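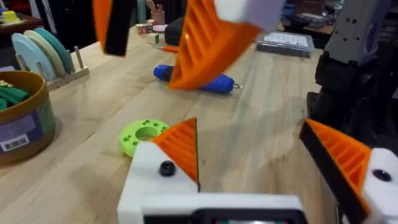

Teleop, two-arm handover, second try at the screwdriver task. Spent the morning on gains instead of demos, which I said I wouldn't do. Leader arms were drifting again on the wrist joint, Lautaro rezeroed both and then it was fine until lunch. Task as written on the whiteboard: far arm picks up the blue screwdriver by the handle, passes it over the middle, near arm takes it and sets it down by the green ring. Handle points left from the near wrist view, so the far arm has to come in over the thick part and leave the shaft clear for the other gripper. Sounds obvious. I kept grabbing in the middle and then there's nothing left to hand over.

**Counts**

- start of session: episode 1,156
- end: 1,158
- yes that is 2 episodes. see gains, above

Neither one is great. First has a long stall at the handover, me waiting on myself. Second is cleaner but I bumped the near leader with my elbow right after the release, there's a jerk in the joint plot at step 202. Leaving it in for now, tagged `bump`. Octavio wants to trim these rather than toss them, I'd toss. Ask him again when he's back from Getwood.

**Things noticed**

Far arm hides a lot from me when I sit on the near side. Moved the stool over toward the rack end of the table and could see the fingertips much better. Do that every time. Should put tape on the floor.

Fin-ray fingers wrap around the fat handle nicely if the approach is square. Come in at an angle and one finger folds sideways and the driver rolls out. Tried slower close, no difference. Tried closing less — better, but then it sags at the tip when the arm lifts. Somewhere between. Lautaro thinks I'm squeezing the trigger too late and making up for it with force, probably right.

Latency on the far side felt worse than the near side. Might be imagination. Haven't measured it. Both go thru the same switch now so they ought to match, but the far one is still on the old Provurska build and I don't remember what the buffer is set to there. TODO check before blaming my hands.

Hand guiding for comparison: Lautaro tried moving the near arm directly for just the pick, gravity comp on, one hand on the forearm. Path is much smoother than mine. But then his hand is in the wrist view for half the motion and we can't use that video for training, so he'd have to replay the path after with nobody touching it, and the replay was off enough to miss the handle. Could be fine for the ring, it's flat and it stays put. Not for the handover.

**Scene rules (for now)**

Leave the clutter out. Rack with the discs, letter blocks, the tub, clear box at the back, all stays. Last month's set from the bare table fell apart the first time we put anything else down, not doing that again. Shift things a bit between episodes but dont put anything where the handover happens. I've been leaving a good open patch of tabletop in front of the near gripper and that seems like enough room.

Driver start pose: vary it. I had it pretty much parallel to the far edge both times, lazy. Next round turn it, including shaft-left, which will make the far arm reach across itself. Not sure it can. Octavio did something like it on the Maldonado cell but that one had a longer forearm.

**Config**

```
task: driver_handover
control: leader-follower, both arms
operator: me (lautaro on reset)
near gripper: starts open
flags: bump
```

Tresness recorder dropped the note field again when I saved the second one, retyped it by hand. If the note is blank on yours it's not you.

**Next**

- buffer setting on far side
- tape for the stool
- pick one rule on trimming vs tossing and write it down somewhere other than here
- practice the pass w/o recording, ten minutes before starting, no touching gains
- Lautaro to drive a few so its not only my habits in the set
- ring pick by hand guiding, replay, check how far off it lands

Arms parked, leaders unplugged. Left the table set up how it was, please don't tidy it.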